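Thread: Florkix arm kit, worth it for a small shop?
Board: Hobby and Small Business Automation
July 2019

struan_d
Had the Florkix kit on loan for 3 weeks now and I promised you all a review. You get the arm, the gripper, the wrist camera and the Trisska software. Setup ate my whole first evening (the manual is rough!) but after that I was teaching it moves by hand pretty quickly. I've been doing pick and place with a ball and a woven basket. This is the kind of view the wrist camera gives you, with the basket rim close up:
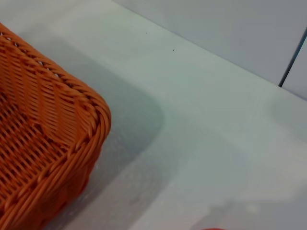 Re: Florkix arm kit

krawczyk_m
Thanks for posting! That's softer than I'd want for $4000. The weave goes mushy down in the shadow. I run a Thiele on my bench and I can read part labels with it.

struan_d
Fair, it's a bit soft. But I'm not reading labels, I just need to know where the rim is, and that braid is plenty clear for me.

rin_n
I'm with struan. My gripe with Florkix is support. I waited forever on a replacement cable last December and they wanted 120 bucks for it. Love the arm, though.

krawczyk_m
120 for a cable is robbery. And you still end up paying for a second camera, right? I wouldn't trust wrist only.

struan_d
Yep, the overhead one is a $200 add-on and I'd say get it. You see the gripper, the ball and the whole basket together, which makes it so much easier to figure out what your approach angle is doing. My basket has sloped sides, so I care about that a lot.

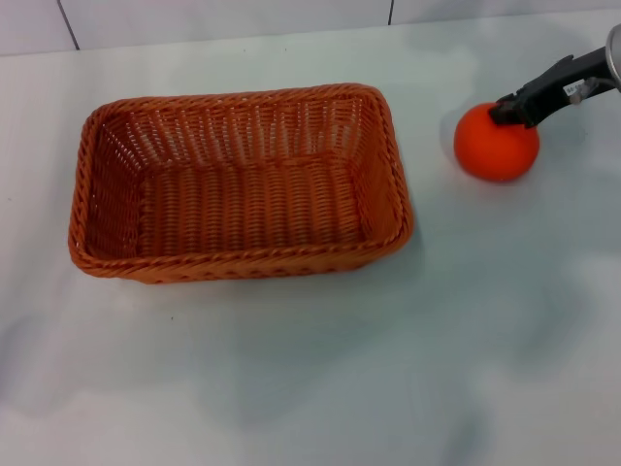
hiyori_i
Does the Trisska software come with the kit, or is that a subscription?

struan_d
It's included with the kit, and you only pay extra if you want to run a second arm from the same login.

krawczyk_m
OK, that's better than Thiele, I'll give you that. Still think it's overpriced.

rin_n
Wurnanby had a refurb listed when I looked this morning, if anybody wants to save a little. Ask them if the cables are included!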